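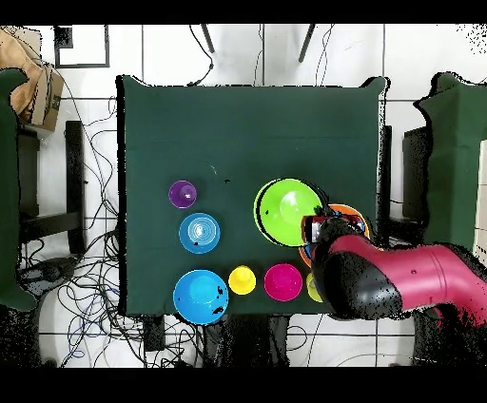
Clear the whole map and re-plan from scratch every time the gripper moves, Grisis told me under my last thread, and stop trying to be clever about it. I did try! It sort of works, but it makes everything so slow that I figured I'd open a proper thread and lay out what I'm seeing.

Hisham
Planner says the start state is in collision, but the arm isn't touching anything

So my setup is one arm over a table with a green cloth on it, and a bunch of plastic bowls and cups from the kitchen aisle. The goal is boring on paper: pick up a piece, put it somewhere else, and put bowls inside bigger bowls when they fit. I've got an overhead depth view that feeds a voxel map, and the planner uses the map for collision checking. There's a side view too, but right now I only use it for watching and for logging.

The first pick of a session is nearly always fine. Then the gripper goes down near a rim, comes back up, and the next plan request dies right away with "start state in collision." I dumped the offending points once and got 3604 of them, most hugging the wrist and the forearm. The self filter is on. I checked that before posting because I know it's the first thing everybody asks.
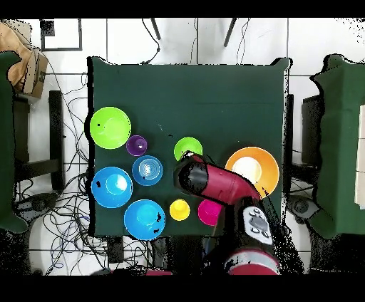
What makes me suspicious is that it's much worse when the arm reaches across the table than when it's parked off to the side. The depth is full of holes along the outline of the arm, and I get a fringe of junk points that hang in the air between the real surfaces. Some of those land just outside the padding on my self filter, so the map treats them as an obstacle, and now the arm is officially stuck inside a thing that doesn't exist.

I can raise the padding, and then the errors go away, but so do the bowls. Anything close to the fingers gets eaten by the filter and the planner will happily route the wrist right through a rim. I have not found a number in between that I like.

The cups are the other headache. A couple of them are see-through plastic, and going into one from above means the fingers need to be inside something the map wants to call solid.

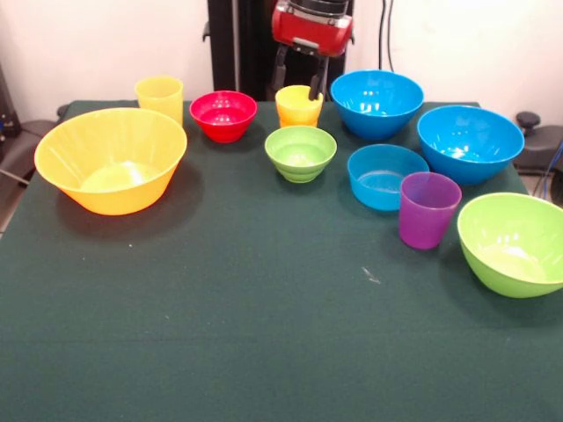 For that last bit I've been turning off collision checking between the fingers and the target, which is fine, but my map doesn't know what "the target" is. It's all just voxels. So I end up turning off checking between the fingers and everything, and then I hold my breath.

How do people deal with this without wiping the map each time? A wipe and rebuild takes me long enough that I give the planner a 2000 ms timeout just to be safe, and the whole thing feels like it's wading through glue.

Esteden

Two separate problems here, I think, so I'd fix them one at a time.

The fringe first. Those floating points usually come from pixels that straddle an edge, so throw them out before they get to the map. For each pixel, compare its depth to its neighbors and drop it if the jump is too big. Do that on the depth image, not on the cloud (it's way cheaper). Then run the self filter with a modest padding. Also check your timestamps! If the filter uses the current joint state and the depth image is even a little older, the arm gets erased from where it is now and left in the map where it was a moment ago. Look up the joint state at the image stamp and a lot of this might vanish.

For the cups, quit asking the voxels. Segment once while the arm is parked, fit a simple shape to each piece, and put those in the scene as named objects. Cut their voxels out of the map. Now "allow fingers to touch cup" is a thing you can say to the planner, and you don't have to switch off everything else.

Tlapale

same thing happened to me, i just turned padding up to max and drove slow. never hit anything important

Grisis

Still think a full wipe is safest, but ok, I'll give you a cheaper version. Freeze the map while the gripper is down by the rims and don't let new depth in until the arm is clear. Stale for a few seconds beats wrong.

And when you close on a bowl, attach it to the gripper in the scene. With a big one the bowl sticks out well past the fingers, and if the planner doesn't know it's there it'll swing it into whatever is next door.

Hisham

OK, it was the timestamps. Well, mostly! My depth was running late by 500 ms and I was filtering with the latest joint state like a dope. Fixed the lookup, added the edge check, and did 66 plan requests in a row with no start state errors.
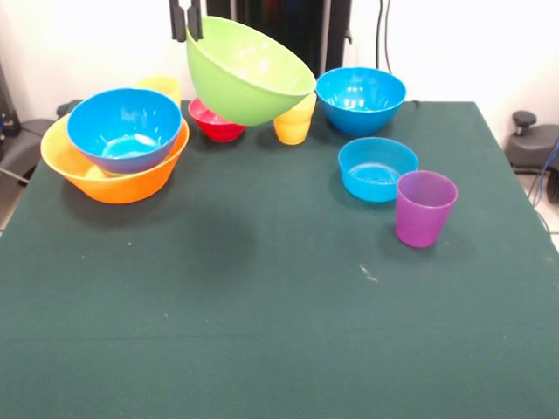 I also started attaching held pieces, and that helped more than I expected, but it brought up a new question. My fitted shape assumes the bowl stays level after the grasp, and when I clamp one side of the rim it can tilt a lot. Right now I just wrap the attached shape in a fat sphere, and it's way too careful near the back of the table where things are crowded - the planner gives up on routes that look fine to me.

I could re-estimate the pose from the side view once the bowl is up, I guess. The nested ones are going to be a pain too, because my segmentation likes to call a bowl inside a bowl one object with two colors. If anyone has a decent way to split those I'm all ears, otherwise I'll start a new thread for it after Thursday.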